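Can a Robot Tidy Your Workbench Yet?

Filed under: Workshop Tips
by Blažena Halás

Every February, when the garage is too cold for real projects, I get letters asking the same thing. Is there a machine yet that will clear off a bench, sort the odds and ends and sweep up after? I love these letters (I have a drawer full of them!) and I do understand the wish behind them, having a bench of my own that I'd gladly hand over to somebody else on a Friday evening.
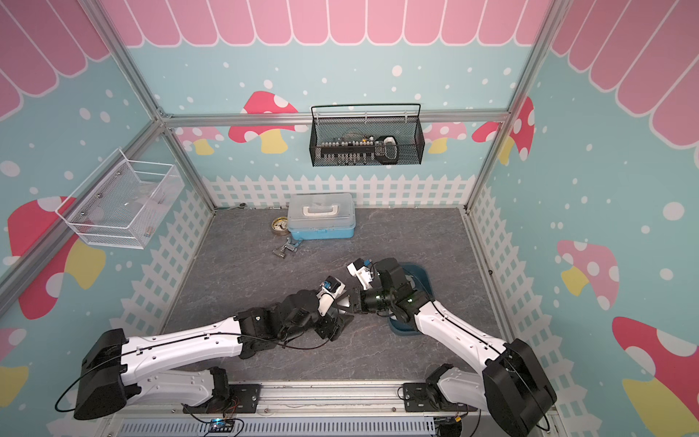
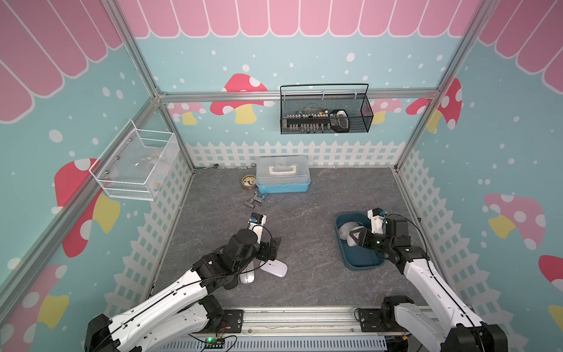

Two arms at floor-level chores: in one picture with the blue dustpan beneath the right gripper, in the other with the right gripper down in the blue tray.

So, can they do it? Bits of it, I'd say. Picking up one thing and setting it down in another place is the sort of chore I'd trust a pair of arms with first, as long as everything is within reach. Sweeping is harder, and so is anything floppy -- cords, rags, the bag from the hardware store with the receipt still in it. And deciding what to keep is still your job and mine, I'm afraid.

What I can tell you is that the habits that would help a machine will help you right now, with your own two hands. These are the ones I keep coming back to:

Get small tools up off the work surface. A wire mesh basket hung from a bar or screwed to the wall keeps them in sight, and the dust falls straight through.

Keep one tray for strays. Whatever doesn't have a home goes in there, and you empty it when it's full, and not a minute before if you're anything like me.

Choose boxes with a lid and a carrying handle. You'll move them far more often than you think, usually with something else in the other hand.

Store tape in one spot. I once owned 3 rolls of brown packing tape and couldn't find any of them.

Sweep last, after the big things are up, and leave the dustpan where you'll trip over it (well, nearly).

If you've tried a machine for any of this at home or in the shop, do write and tell me how it went -- I read every letter, even the long ones.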